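首页 > 学生项目 > 招募

Skudach 学生自动驾驶项目 冬季学期招募
Rornstead 学院机器人社主办
报名截止:2019年9月18日
语言:中文版(德文版和英文版措辞比较客气,内容一样)

先把容易误会的地方说清楚

Skudach 是一个学生做的自动驾驶感知项目。感知的意思是:车要知道前面有什么。至于知道之后该怎么开,属于规划和控制,那一摊我们也有人做,做得相当谨慎,谨慎到目前为止它只在操场后面的封闭场地里移动过,速度和一位在想心事的老人差不多。所以如果你报名是为了双手离开方向盘、在高速公路上拍一段视频发给家里人,请先回去读完这一段,再读一遍,然后考虑隔壁的航模组,他们的东西真的会飞。

我们的车叫 Kuusk。名字的来历有好几个版本,新成员入队的时候会听到全部版本,请做好心理准备。Kuusk 在公共道路上始终由有驾照的人来开,电脑只负责看,看完在硬盘上留一堆文件。晚上回到实验室,人再去看一遍电脑看过的东西,指出它看错的地方。这个过程要重复很多次。冬季学期我们打算重复得更多一点,因此需要人。

上个学年的成员有一部分去实习了,有一部分去写毕业论文了,还有一部分在八月的集中整理周之后变得很难联系。我们理解他们。

项目现在是什么状态

夏季学期我们主要在 Grusten 一带的路上采数据,目前手里有66小时的可用录像。可用两个字是后加的,原始录像比这多得多,其中一部分对着雨刷,一部分对着挡风玻璃的反光,还有整整一个下午对着车库的门,当时大家都以为别人按了停止。

检测模型能跑,在实验室的显卡上跑得很好,在车里的那台小电脑上跑得像是在征求意见。红绿灯识别对正前方的大灯相当有把握,对一切侧着、背着、远着的灯则有自己的想象力。行人检测在中午很可靠,到傍晚会把邮筒算进去。停止线检测取决于当地市政最近一次刷油漆是什么时候。

问题追踪表里有552条未关闭的记录。其中有一条只写了"奇怪",没有截图,没有时间戳,提交人已经毕业。我们保留着它,当作给后人的警示。冬季学期的目标之一是把这个数字降下来,方式要正当,批量点"关闭"不算,上学期有人试过。

还有一件事值得告诉你:学期末有一次校内公开演示,在封闭场地上,Kuusk 需要自己认出一盏红灯,停在线前面,绿灯亮了以后继续走。听起来朴素。请把"停在线前面"几个字多看两眼,去年停在了线后面,前年停在了线旁边的花坛边上。

我们招什么人

标注与数据组

人数需求最大,门槛最低,抱怨最多,三者之间的关系请自行体会。工作内容是给录像里的东西画框、分类、写备注。不需要会编程,需要有耐心,需要在画到同一盏红绿灯的时候,仍然愿意把框的下沿对齐到灯壳的下沿,别停在中间某个你觉得差不多的地方。

我们有一份标注规范。第一版只有一页,写着"标出所有车辆、行人、信号灯"。现在这一版附录比正文长,因为第一版发下去以后,大家对"车辆"是什么产生了宗教性质的分歧。拖在自行车后面的儿童车算不算,停在院子里、只从篱笆上方露出一条车顶的算不算,路牌上画的卡车算不算(不算,写进规范了,因为真的有人标过)。

软件组

写 Python 和 C++,偶尔写 shell 脚本,经常读别人的 shell 脚本。会用 Git,或者至少在用 Git 闯祸之后愿意立刻说出来。对机器学习有了解最好,没有的话可以从数据管线做起,那里的活最要紧,也最没人在聚会上谈论。具体来说,下学期有几件事等着人做:把录像转换的程序从一台特定的笔记本电脑上解放出来;让检测结果能和人工标注自动对比;给信号灯加上"这盏灯是不是管我的"这个判断。最后这件事我们已经讨论了两个学期,讨论得很愉快。

硬件与车载组

负责线缆、支架、供电、散热,以及回答"为什么又没有信号"。要求会用万用表,不怕趴在后备箱里。我们的布线经历过几代人,每一代都在上一代外面缠了一层胶带,现在从横截面看已经有年轮。能看懂电路图的优先,能画出我们这辆车目前真实电路图的,当场录取。

测试与安全组

写测试清单,执行测试清单,在大家都想回家的时候坚持把测试清单做完。封闭场地测试时手里拿着急停按钮的就是这个组的人。这个岗位不适合容易不好意思的人:觉得不对就按,按完再解释,按错了没有任何人会说你一句。按晚了会有人说很多句。

需要驾照的岗位只有随车驾驶。其他岗位没有驾照完全不影响,上学期标注最准的几个人都不会开车,他们对路牌的态度反而比会开车的人认真。

文档与对外

写周记录,写演示说明,维护这个网页。如果你读到这里觉得这页写得太啰嗦,你就是我们要找的人,请在报名信里附上修改意见。

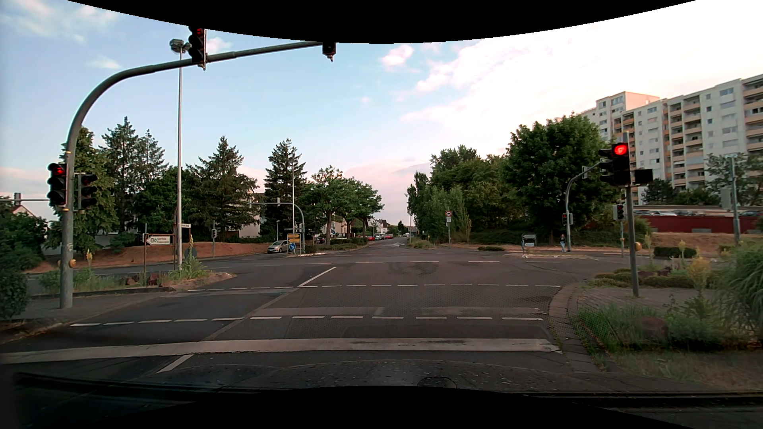
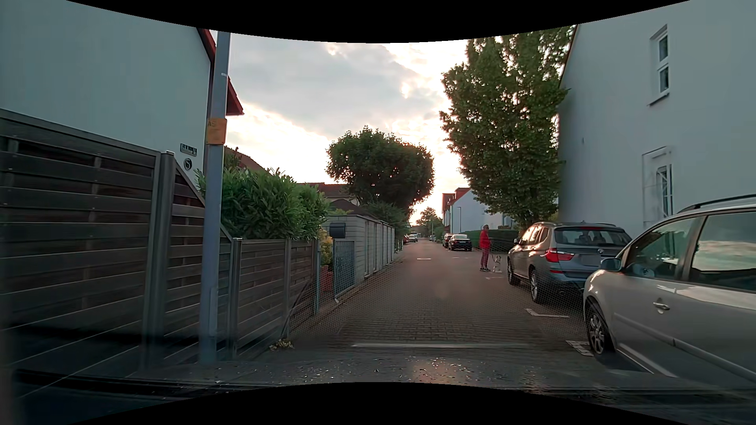

标注与数据组 / 日常工作

标注组的报名人数每年最多,中途消失的也最多,所以多写几段,免得你到了第二周才发现事情的真相。

新人对这份工作的想象,一般是在一条街上把汽车圈出来。汽车确实要圈,停着的也要圈。可是你很快会遇到有信号灯的大路口,红灯亮在近处的杆子上,亮在弯过路面的横臂旁边,对面还有,另有几个灯头侧着身子,看不出亮没亮。规范要求你每一个都标,并且给每一个填一栏"朝向"。侧向的填侧向,背对的填背对,看不清的填看不清。最后这个选项是我们花了一整晚争取来的,请放心使用。有人觉得填"看不清"显得自己不用心,于是猜一个颜色填上去,模型学到了这个猜测,从此以后对看不清的灯都充满信心。

装在灯杆上的黄色按钮盒不标。每学期都有人问,所以写在这里。

路口那一类画面里,行人往往很小。站在对面街角、深色上衣浅色牛仔裤、旁边就是一根灰色的杆子,缩小了看就是杆子上多出来的一截。标注软件有放大功能,请用。行人站在街角等着还是准备走,这个不用你判断,规范里只有"站立""行走""不确定"三栏,而单张画面里的人多数时候属于第三栏。我们没有"若有所思"这一栏,虽然收到过申请。

停止线单独标成折线。磨损的也标,磨到只剩一点意思的也标,备注里写"磨损"。停止线后面人行横道的两排白色虚线是另一个类别,别和停止线连在一起,连在一起的后果请参见上文关于花坛的部分。

住宅区的小路是另一种辛苦。路窄,地面是小块的砖铺的,停在路边的车一辆挨着一辆,一辆挡着一辆,后面那辆只露出一条边。规范是:能看到多少框多少,再填一个遮挡程度。遮挡程度分级的标准写得很清楚,执行起来人人不同,所以每一段都由两个人独立标,标完对照,差得多的拿到例会上吵。例会有饼干。

然后是狗。遛狗的人和狗分别画框,人一个,狗一个,牵绳不画。红外套的人旁边坐着一只带深色斑块的白狗,牵绳细得几乎看不见,按规范仍然是两个框,一个"行人",一个"动物",再在关联栏里把两者连上。关联栏是后来加的。加之前,软件组问过一个很合理的问题:一只没有人牵的狗和一只有人牵的狗,对车来说应不应该是同一件事。我们想了想,觉得不应该,于是把当时已经标完的部分重新过了一遍。那是八月的事,前面提到过八月。

车牌和人脸在进入标注软件之前先过一遍模糊处理。处理完还能认出来的,不管标到哪里都先停下,按"隐私"按钮,这一段会退回去。不要截图发到群里问"这算能认出来吗"。想一想这句话,你会明白为什么。

引擎盖上的水珠、画面边上弯弯的黑边,都不标。有一位前成员曾经认真地给水珠建了一个类别,标了很多,质量极高。这个类别至今还在配置文件里,没有人舍得删。

工作量

标注组每周四个小时,自己安排时间,必须在实验室的电脑上做,数据不能带走。连续标超过两小时,系统会弹窗让你休息。弹窗可以关掉,关掉以后的标注质量我们统计过,所以现在关不掉了。

其他组每周五到六个小时,包括一次例会。公开演示之前会明显增加。我们尽量提前告知,"尽量"这个词在这里承担了很大的责任。

例会固定在傍晚,冬季学期的具体安排等大家的课表出来以后再投票。例会上每个组用三句话讲上周做了什么、卡在哪里、需要谁。超过三句的部分请留到会后,会后有人听的。

你能得到什么

学分:完成一个学期并交一份短报告,可以计3个学分,归入跨学科选修。能不能抵你自己专业的课,请问你自己的专业。我们替人问过,得到的答复和问的日子有关系。

钱:没有。随车驾驶和外出采集的交通费凭票报销,票要原件,皱的可以,洗过的不行。

证明:德语或英语的参与证明,写明你做过什么。我们会照实写。如果你来过两次例会,证明上就是来过两次例会。

技能:你会学到怎么管理一份谁都改过的数据,怎么读一篇论文并且发现它的数据是在加州的晴天里采的,怎么在车里用膝盖托着电脑排错。你还会开始在过马路的时候数灯头,这个恢复不了,家人朋友最好提前知情。

实验室钥匙:试用期过后可以领。实验室有暖气、有咖啡机,还有一张沙发。关于沙发的一切问题请不要写进报名信。

对谁开放

Rornstead 学院所有在读学生,本科和硕士都行,交换生也欢迎,只在这里待一个学期的请注明,我们会安排能在一个学期里做完的事。专业不限。以往的成员里学机械和计算机的居多,也有学地理的、学翻译的、学园艺的,学园艺的那位解决了模型把观赏草丛认成行人的问题,办法是往训练集里加了大量的观赏草,并且在备注里写上了种名。种名对模型没有用,对我们有教育意义。

语言方面,例会用英语,和学校办公室打交道用德语,标注规范有中文版。路牌是德语的,你不需要会说,但要会抄。抄路牌有一条要求:看得清几个字母就抄几个字母,模糊的部分用问号代替。有的牌子像是写着 Sporthalle,那就先放大,放大了还是"像是",就勾选"不确定"。不要凭着对小镇公共设施的了解去补全。

零基础可以报名。零时间的请不要报名。每年都有同学在报名信里写自己同时参加了合唱团、赛艇队、学生会,并且正在准备语言考试,我们非常敬佩,也非常知道结局。

怎么报名

请写一封邮件到招募信箱,地址在机器人社主页的联系栏,主题写"Skudach"加你想去的组。正文写清楚:

你的专业和学期;
想去哪个组,第二选择是哪个组(全写标注组也可以,我们会很感动);
每周确实能拿出来的时间;
做过的一件和电脑、工具或者车有关的事,做砸了的更好,写写是怎么砸的。

最后一条大家总是写得太漂亮。我们读过很多"在此过程中我锻炼了团队协作能力",读完之后并不知道到底是什么东西着了火。请写具体一点。

简历可以附,一页以内。成绩单不用附,我们不看。推荐信也不用附,尤其不用附你室友写的。

软件组的报名者可以附一个代码链接,课程作业也行。代码不需要完美,注释里不要骂人,骂自己可以。

报名之后会怎样

截止以后我们会请大家来实验室坐半个小时,边聊边做一个小练习。标注组的练习是在一张街景上画框,画完以后和我们的参考答案对照着看。请注意是对照着看,上学期有一位报名者指出了参考答案里的错误,他现在负责审核。软件组的练习是读一段我们自己的代码,告诉我们它在做什么。诚恳地说,我们也想知道。硬件组的练习是把一根线找出来。

结果统一邮件通知,没有录取的也会收到回信。没有录取多半是因为某个组坐不下了,实验室的椅子有限,沙发不计入椅子。

录取之后有四周试用期,双向的。你觉得没意思可以走,打声招呼就行。请一定打声招呼,我们有过一位成员在追踪表里挂着"进行中"的任务整整一年,后来在学校食堂遇见,双方都很尴尬。

试用期内要完成数据保护培训和实验室安全培训。数据保护培训的幻灯片共387页,这个数字我们向办公室反映过,对方的回应是给幻灯片加了一页目录。请预留一个下午。

常见问题

我晕车,能参加吗?
能。绝大部分工作在桌子前面完成。标注连续录像也有人晕,可以申请只标单张画面。

能把车借出来吗?
不能。

Kuusk 会去比赛吗?
明年夏天可能报名一个高校之间的缩比车比赛,那需要另外造一辆小的。想法有了,底盘在网上看好了,钱在申请。如果你对此特别有兴趣,请在信里注明,我们正缺人写申请。

为什么还要人来标,不能让模型自己标吗?
我们用模型做预标注,人来改。软件组做过对比,在空旷的直路上这样快很多。在复杂的路口,改它的错比从头画更慢,而且更伤感情。

我只想训练模型,不想碰数据,可以吗?
软件组的每个人每个月标一个小时。这条规定是标注组提的,投票通过时软件组有半数的人在修显卡驱动,没能到场。

冬天下雪还采数据吗?
采。雪天的录像我们几乎没有,而 Grusten 的冬天有的是雪。随车人员请自备手套和热水,座椅加热坏了,在追踪表里排得比较靠后。

能带朋友一起来吗?
可以一起报名,各写各的信。去年收到过两封内容完全相同的,连最后一条里烧坏的充电器都是同一个。

我不是 Rornstead 的学生,但住在附近。
保险方面不允许上车和进封闭场地。公开演示可以来看,站在围栏外面就行,日期定了会挂在这个页面上。

有没有队服?
有,去年印多了,剩下的全是特大号。颜色是当时投票选的,现在已经找不到承认投过那一票的人。

补充说明

本页所说的各组名额会随报名情况调整。随车驾驶岗位另需签一份单独的协议,请带驾照原件。截止日期以邮件到达的时间为准,信箱满了导致退信的,请换一天重发,同时麻烦给机器人社的公共电话留个言,说信箱又满了。

招募信箱在学期间隔几天看一次,回信可能慢。超过两周没有回音,请直接来实验室敲门,门上贴着一张"测试中请勿进入",那张纸贴了很久了,照样敲。

标签:学生项目 自动驾驶 数据标注 招募 Grusten
上一篇:实验室冰箱清理通知
下一篇:封闭场地冬季使用时间表(待定)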